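Hand budget, second pass
Lab notebook, June, started 9:40 am 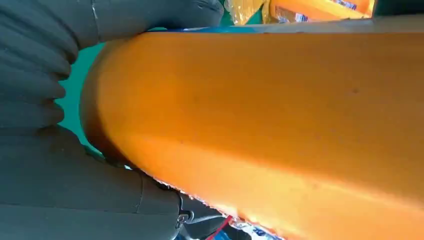
Where the money question stands

We have to tell purchasing by the end of June whether we want a second hand, and if so which one. The two quotes on my desk are from Miltesance (same family as the gloved hand we run now) and Gredlow (two-finger gripper, simpler, much cheaper to keep going). I was asked to write down what I think before the meeting so I don't just grumble in it.

My view so far is that we're being sold fingers we haven't shown we need. The grasp on the orange cylinder is the kind of thing the Miltesance people love to point at: one long finger along the top, the others curled in, the lower part of the hand cradling it from underneath. Fine. It looks good. I'd still like to see the Gredlow try the same object in the same kind of crowded spot, with shiny wrappers next to it, before I call that a reason to spend.

What the quotes leave out

Gloves. The Miltesance quote includes 2 spares and then goes quiet. We are paying some $2000 a year on gloves and finger liners as it is, and that line sits under "consumables" where it doesn't get looked at. Two hands, double it. I want it in the purchase case as a running cost with its own row.

Warranty is 12 months on the hand and excludes the glove, the seams and "wear surfaces." On a hand that touches everything with its glove, I'd like to know what wear surface is left for them to cover. Wrote to them asking for the definition. No reply yet.

Wrist adapter: Gredlow says it fits. Miltesance says it fits. Neither sent a drawing. Do not sign anything until we have a drawing.

Software: the Flalau controller license is per hand. Was told on the phone this might be negotiable, which I am treating as no.

About the demo objects

The vendor demo used clean, dry, rigid things on a bare table. Ours has packaged goods crowded right up against whatever we want to pick up, orange packs and crinkly film and so on, and the fingers have to go in between. If we buy on the strength of their demo we will be comparing the wrong numbers. Proposal: both vendors run our items, our layout, with one of us setting it out and keeping the log. If a vendor won't, that goes in the notes too.

I also don't want success counted as "it got picked up." Crushed packaging is a failure for the Zalewska project even if the item arrives. Write that into the test sheet before the loan units get here, otherwise we'll argue over it afterward like last time.

To do

Ask Miltesance again about wear surfaces, and for a price on gloves in a bulk pack.
Get the adapter drawing from both.
Find out if Gredlow will lend a unit with the soft pads fitted. The hard ones are no use to us.
Pull last year's glove orders out of consumables. Check whether the torn ones were ever credited.
Reserve bench time for side-by-side runs.

11:15 am. Read this back. Still leaning toward renting for a quarter and buying nothing. Rental rate from Gredlow is not in the quote, have asked.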